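Putting a desktop together: the bench gallery
17 Jul 2025
5 min read

We use cookies to remember your newsletter choice and to see which galleries people visit. Carry on reading if that's all right with you, or change your settings at any time.

Welcome back to the gallery pages, and thank you for all the kind messages after the April set (the one with the keyboards, which has now had 2,547 visits, far more than we ever dreamt of!). This time we have turned to something a good many of you asked for, and that is the inside of an ordinary desktop computer, with the lid off and everything on show.

I have always been fond of a big old-fashioned case. You can get both hands in, you can see where everything goes, and when you drop a screw you have at least a fighting chance of finding it again. The parts in the shops now are lovely, and the folk at Ellwood, who supply most of our odds and ends, would happily sell me something half the size with a glass door on it. But for learning on, and for simply enjoying the look of the thing, give me a full-sized case lying on its side on a good steady table. Ours came to us as part of what we call the Lesano bench, which has grown over the months into a proper little corner of its own, with a shelf for spares and a kettle that is strictly not allowed near it.

There are 2 pictures in this set, which I know is a short one. I did sort through a great many others, and most of them were of the same part from very nearly the same spot, so I have been firm with myself. The first is all to do with the small parts, and the plate we keep them on. I can't recommend a plate like this warmly enough. Each part has a place of its own, so you aren't forever moving things from one sheet of paper to another and wondering which way up they were.

A processor in its pocket, silver side up, with a long green board held in clips along the edge of the plate. 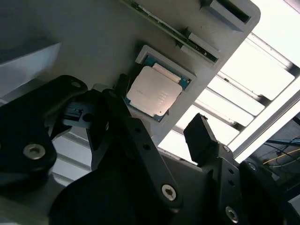
How should I hold a processor when I pick it up?

By its edges, and as lightly as you can manage while still feeling sure of it. Keep your fingertips off the underside altogether, and touch some bare metal first to get rid of any static. If you need to put it down again halfway through, put it back where it came from and not on the carpet, however handy the carpet may be.

I do like the blue-green that shows round the rim of this one, with those tiny touches of gold. It is a colour you hardly ever get to enjoy, as once the cooler is on top the whole lot disappears and may not be looked at again for years. The lettering on the metal is faint, and if you ever need to read lettering like that on one of your own, try tilting a torch low across it and jotting down what you find before you go any further.

Several of you wrote in about memory too. The thing to look for is the little notch in the bottom edge, which has to match the ridge in the slot. Line the two up, press evenly at both ends, and wait for the clips. If it won't go, turn it round before you push any harder! Our Yeom notes have a longer piece on this, and the Ikwood page has 20 small drawings of slots old and new, for anybody who likes that sort of thing as much as I do.

Now for the case itself, which I think is the handsomer of the pair. I am very taken with the blue plastic, the clips and latches and tabs dotted all over the inside, so that your eye goes straight to the bits that are meant to be handled. I wish every maker did it. 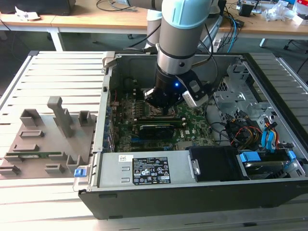
The open case on its side, with the power supply along the near edge and the green board in the middle.

Do have a look at the wiring down by the hard drive, with its yellow, red and orange. When you are working in a case like this one, it's well worth tucking the cables to one side before you start on the board, and making sure the mains lead is out of the wall and not merely switched off. I also like to keep the plate right beside the case, so that nothing has to travel far.

The next gallery will be fans and coolers, dusty ones included, and I have already begun on the cleaning.

Join the 1,408 readers who get our gallery letter by email. You can unsubscribe whenever you like.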